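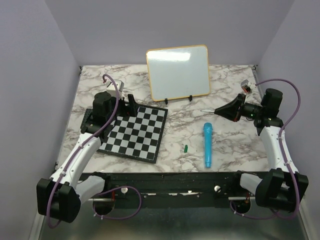

Week 4. Nouns with -ness

The ending -ness makes a noun from an adjective: dark, darkness; weak, weakness. It came down from Old English and it is still alive, so speakers can make new words with it at any time.

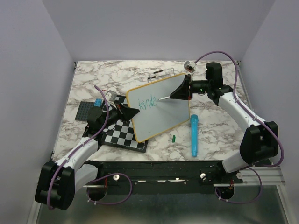
Ana Mfinanga

Rule 1. The adjective stays complete and we add the whole ending. Kind + ness gives kindness, with the d kept, although many speakers do not pronounce it clearly.

Rule 2. When the adjective already finishes in n, we write both letters: thinness, openness, meanness. In the Callcombe word list of 200 nouns, these are the ones my students miss most.

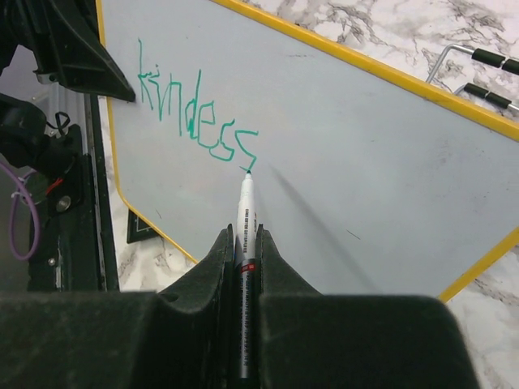 Rule 3. A final y after a consonant usually changes to i: happy, happiness; lazy, laziness. Some short words keep the y, such as shyness and dryness.

Please compare also the ending -ity, which came by French and Latin. We say activity more often than activeness. 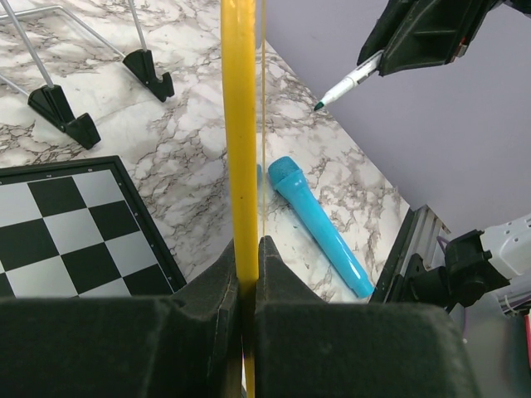

Fig. 4. Yellow rod between two black gripper fingers.

For Sunday: read page 68 of the reader and underline every noun in -ness.

Carnstead Evening Courses | Contact | Copyright | Back to top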